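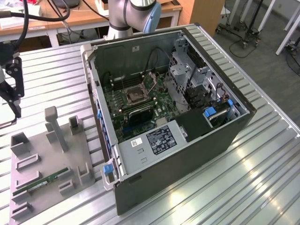 Moving the home archive to a new file system

2025-03-21

The old archive lived on a mirrored pair of drives in the hall closet, formatted in September six years ago and never reorganized. It held scanned paperwork, music, source code and every photo since the first digital camera. The mirror protected it against a dead drive. It did nothing for a file that had gone bad and been faithfully copied to both sides.

I found the first damaged file by accident, opening a scan of the lease for the apartment on Skollska. The top third of the page was fine and the rest was gray. Both drives had the same gray page, and so did the backup.

Before copying anything to the new machine I wanted a list of what was readable. The work went in this order.

First, a full inventory with a SHA-256 hash for every file, written to a plain text manifest. Path, size, modified time, hash. I considered a database and decided that a sorted text file would still open in twenty years.

Second, a format check. A hash only tells you that a file hasn't changed since you hashed it. For images I ran a decoder over every file and logged the errors. For audio I used the built-in test mode in Tonico, the tagging tool I already use, and for PDFs a small script that tried to render each page and quit on the first failure.

Third, duplicates. The manifest sorted by hash showed 2,231 files that were byte-for-byte copies of something else. Most came from phone imports that ran twice. I removed 1,598 of them. The others stayed, since they belong to project folders that should be complete on their own.

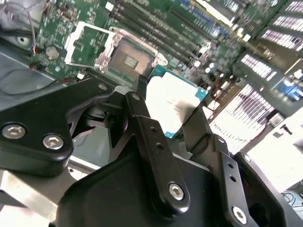 The format check turned up 8 damaged files, all of them from the same import folder and all with modified times in the same week. That points to the machine that did the writing. The desktop I was using then had a memory stick that failed testing a few months later, and I replaced it without thinking about what had already passed through it. Three of the files were recoverable from the original camera card. The lease came back from an email attachment. The other four are gone and are listed in a file called missing.txt, with a note on what each one was.

The new server is called Kavness, continuing the habit of naming machines after places on maps I have drawn. It has ECC memory and a file system that checksums every block. Neither replaces the manifest. Block checksums catch rot on disk, and ECC corrects single-bit errors in memory, but a program can still write the wrong bytes with perfect confidence.
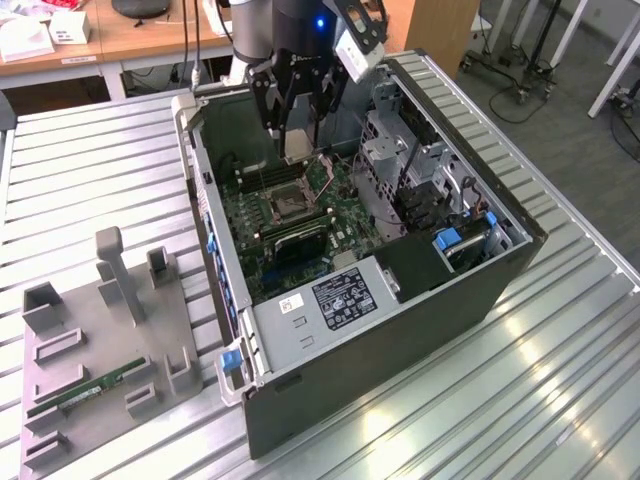

Desktop tower on its side, side panel off, with the gripper at the memory slots.

The copy ran overnight over a direct cable, 20 hours in total, and I verified the result against the manifest in a separate pass after a reboot. The reboot matters. Without it, part of the verification can be served from cache, and you end up testing memory a second time.

Scheduled jobs on the new setup:

Weekly: snapshot, then an incremental copy to the external drive.
Monthly: full scrub of the pool, log mailed to me even when it is clean.
Yearly: manifest rebuilt and compared with the previous one. Any file with a changed hash and an unchanged modified time gets looked at by hand.

The scripts are in my Ki repository under archive/verify. They assume GNU tools and will mishandle file names with newlines in them. I had two of those and renamed them.

Still to do: the video folder, which I left on the old drives. My decoder check takes far too long on it, and I haven't settled on a test that is both quick and worth running.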